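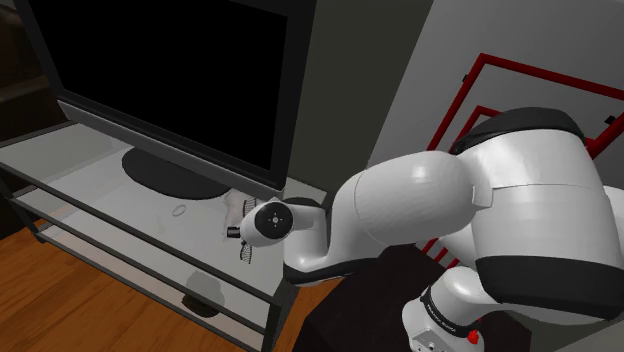 How do I stop the sound dropping out on my telly when I use an optical cable to the soundbar?

saltmarsh_jen
Posted Thursday, 8.40pm

Bit of background. I bought a Fanholm soundbar in the sales to go with a telly that's a fair few years old, and I've got it hooked up with the optical lead that came in the box. Most of the time it's lovely, but every so often the sound vanishes for a second or two and then comes back as if nothing happened. It does it on the built-in channels and on my streaming box (a Hegde one), so I don't think it's one particular app. Films seem worse than the news. I've turned everything off and on again, obviously, and I've had a go at wiggling the cable, which did nothing I could hear. I don't want to send the bar back if I can help it, I threw the box away in a fit of tidiness. Where should I start?

kettle_and_toast

Start with the sound format before you spend any money. Go into the telly's sound menu, find the bit called digital audio output or something very like it, and change it from Auto or Bitstream to PCM. On Auto the telly can pass along whatever the programme comes with, and each time that changes (advert to film, film to trailer) the soundbar has to work out what it's being fed, and some of them go quiet while they think. PCM keeps it to one simple kind of signal. You lose surround over optical that way, but if you've just got the one bar under the telly and no speakers at the back I doubt you'll miss it.

Do the same on the streaming box as well. It'll have its own audio setting somewhere, and it's worth picking stereo or PCM there too so the two aren't arguing.

Then the cable. Take it out at both ends and check you haven't left one of those little clear plastic caps on the tip. I did this! I had mine in with a cap on for weeks and the sound sort of worked, which is the annoying part. Push it in until it clicks, and don't let it bend sharply round the back of the furniture. They're not like ordinary wires, a tight kink can ruin them for good. Mine had got squashed between the wall and the cabinet when I shoved everything back after hoovering.

If it still cuts out after that, borrow another cable or buy a cheap one. I wouldn't go mad on price. My Groren one was in the bargain bin and it's been fine.

redness_and_rust

just get a new telly tbh, they're all on HDMI now. optical is ancient

pondweed42

I wouldn't go buying a new telly over this, but the HDMI point is a fair one. Have a look at the sockets on the back and see if one of them says ARC next to it. If it does, and your soundbar has one as well, run an HDMI lead between those two and switch on HDMI control in the telly's settings (every maker seems to have its own daft name for it). You may get the telly remote working the volume too, so that's one less remote down the side of the sofa.

Two other things I'd try. See whether there's a software update for the soundbar. Mine needed a USB stick and a lot of patience, and the instructions said to leave it alone for 20 minutes, so put the kettle on. And look for an auto standby or eco setting on the bar. Mine used to nod off in quiet scenes and miss the first word when somebody finally spoke, and I blamed the cable for ages. If yours mostly goes in the hushed bits of films, I'd look there first.

saltmarsh_jen

Thank you both, very useful. No ARC on mine, I've been round the back with a torch. I've changed the telly and the Hegde box to PCM and found the eco setting, which was on, so that's off now as well. Got through a whole film tonight with only one blip near the start. I'll try a different cable at the weekend and see if that shifts the last of it.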